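Ticket 267: Desk fan cuts out when base is moved
Product: Trarine desk fan, mint green
Status: Open, awaiting part
Handled by: Juniper Dvorak, Statwood Lettings

Reported 13th September. Tenant in room 20 says the fan stops without warning, usually at night, and restarts if the base is nudged. Fan is kept on the bed, at the wall end, and runs from a small power strip. Tenant asks for a repair or a replacement of the same size.

Checks so far:
Fuse in strip plug replaced. No change.
Strip tested with a lamp for 20 minutes. No dropout.
Fan plugged straight into the wall socket. Cut out twice.
Cable flexed by hand along its length. Cut out each time within a few centimetres of the base.

Fault is in the cable or the strain relief. Strip and socket ruled out. 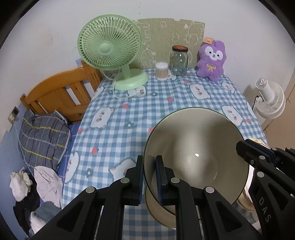 Fan at the wall end of the bed, white cable looped over the gingham sheet to the strip. Bowl in foreground.

Position also needs to change. A fan base on bedding shifts whenever the mattress does, and each shift pulls on the cable entry. The strip should come off the sheet as well. Tenant has been asked to clear the bed end, including the cotton swabs, the jar with the red-and-black lid and the purple rabbit, and to keep the fan on the shelf by the door.

Replacement cable ordered from Asfaw, part 76, delivery expected in October. Loan fan offered, declined. Tenant told not to use the Trarine until the cable has been fitted.

Next action: fit cable, run the fan on the shelf overnight, close if no dropout.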